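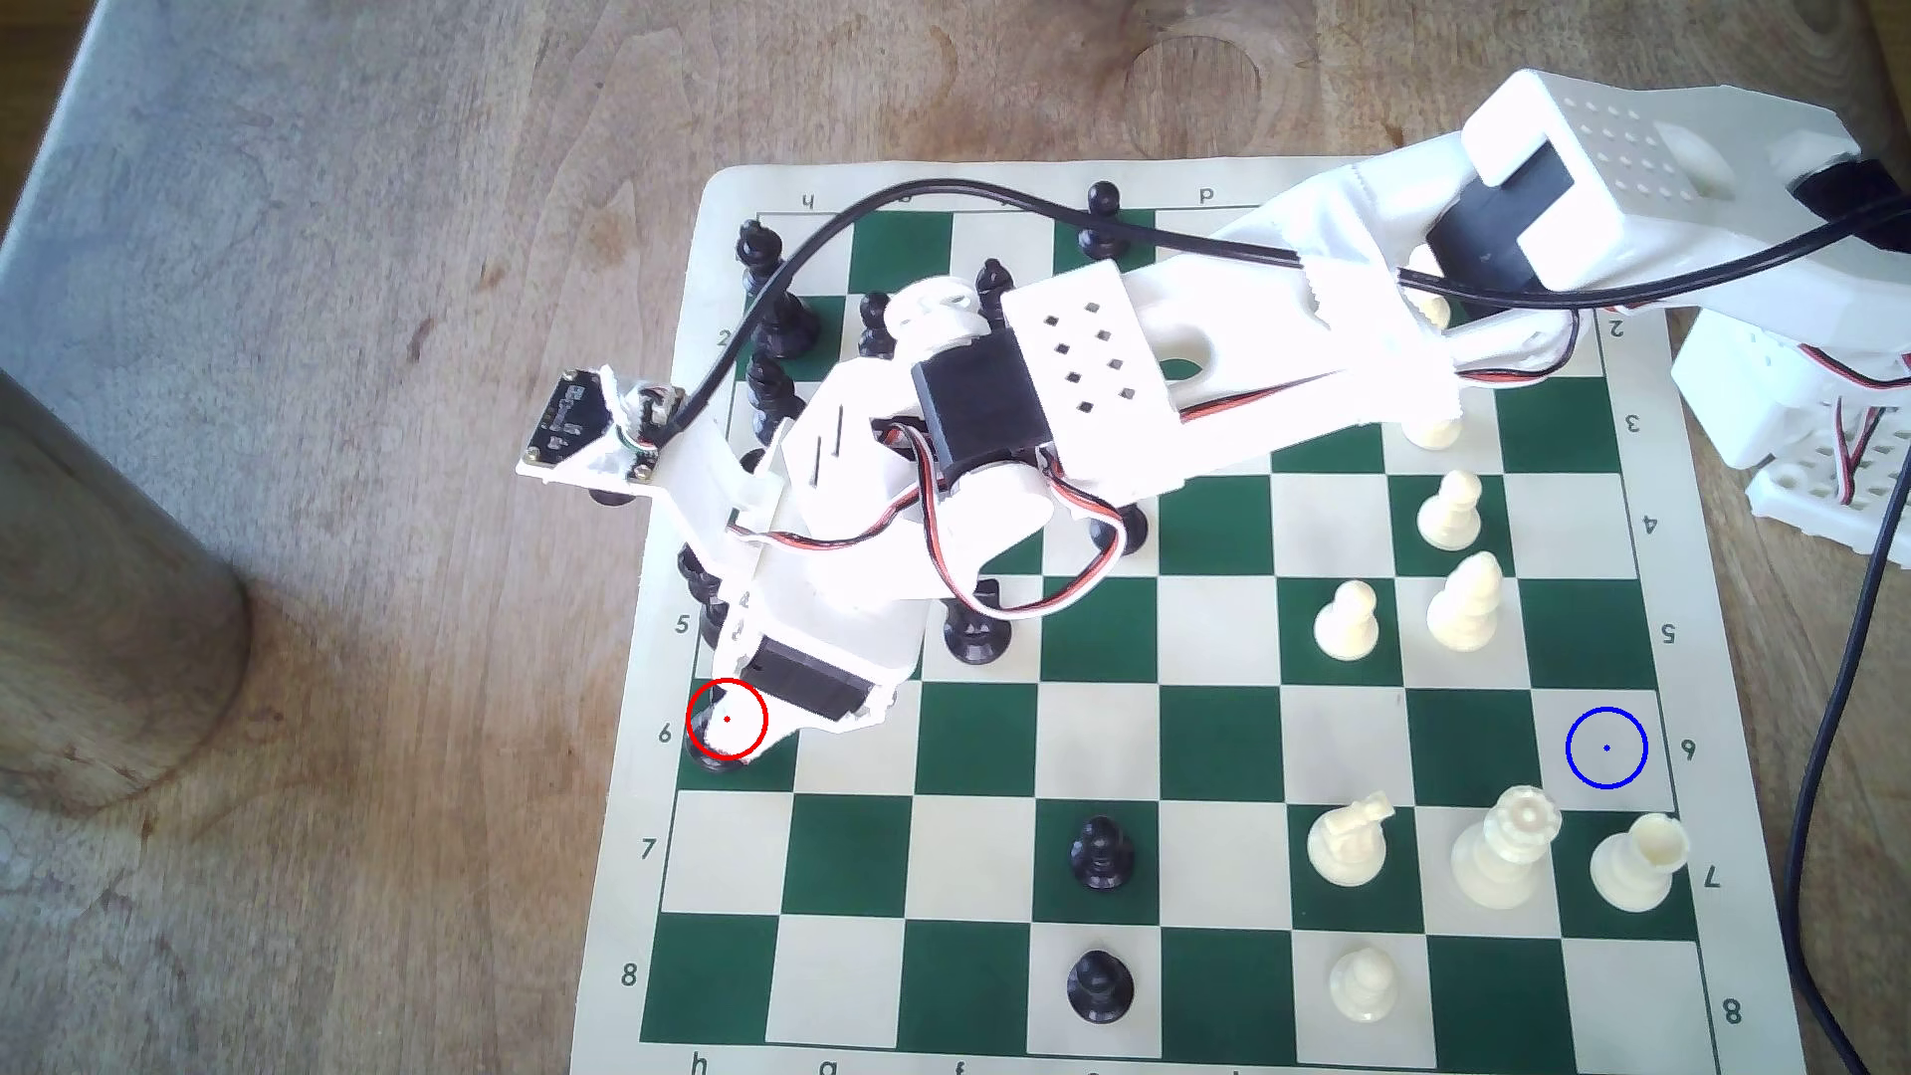 Figure 4.1 Red circle at the gripper tip, blue circle on an empty square.

Chapter 4
House Rules for Small Robots

I used to skip the chapter on rules. In every robotics book I owned it sat near the back, it was printed in smaller type, and I figured I'd get to it once my arm could pick something up. Then I spent a summer at Hastex, a little shop in Gustby that built sorting arms, and my first boss, Dale Ross, handed me a binder before he handed me a screwdriver. So you're getting the rules in Chapter 4, before you write a single motion command (sorry!).

The good news is that most of them fit on a page. A chessboard is a great place to learn them, too. The squares have names, the pieces are cheap, and a bad move is easy to spot from across the room. If I tell you "black pawn to e5" we both know what a correct result looks like, and we can say so before the arm moves. That's really the first rule: write down the start and the goal in words another person could check. "Move the piece over a bit" doesn't count.

The second rule is to write down what the workspace looks like, all of it, including the parts your task doesn't touch. Keegan Gill and I once lost most of an afternoon to this at Hastex. Our log said "grasp OK" 30 times in a row, and it was perfectly true, and it told us nothing at all about the pieces around the one we were grasping. A grasp is one line on the sheet. The state of the board is another line. Tipped pieces, pieces off the board, a mat that won't lie flat – those all go in, even when the fingers are exactly where you wanted them.

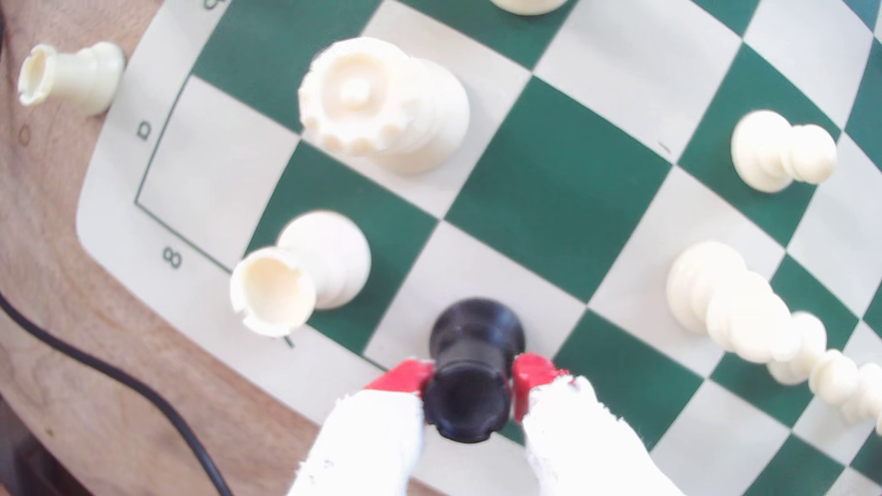 4.1 Before You Switch On

Dale's binder was based on the Tomonent checklist, and I've trimmed it here for tabletop work. Read it out loud the first few times. You'll feel silly and you'll catch things.

Keep hands, sleeves and coffee out of reach of the arm while it has power.
Know where the power switch is, and be able to hit it without leaning over the table.
Trace each cable from end to end and move the arm slowly through its range by hand, watching for snags.
Look at the fingertips and whatever is wrapped around them. Note any fraying.
Start with the fingers open and nothing between them.
Run the first move at low speed.

Allow 45 minutes for your first setup. It gets a lot quicker, I promise, but don't let it get so quick that you're checking boxes from your chair. 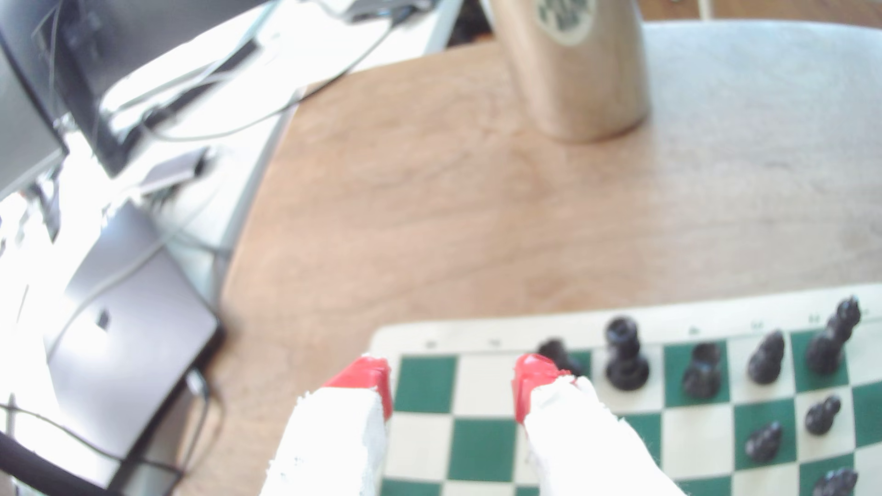

Figure 4.2 Fingers open at the near edge of the board. Compare with the fifth item on the checklist, then look over the cables on the desk.

Section 4.2 takes up speed limits, and you'll want your own filled-in checklist beside you when you get there.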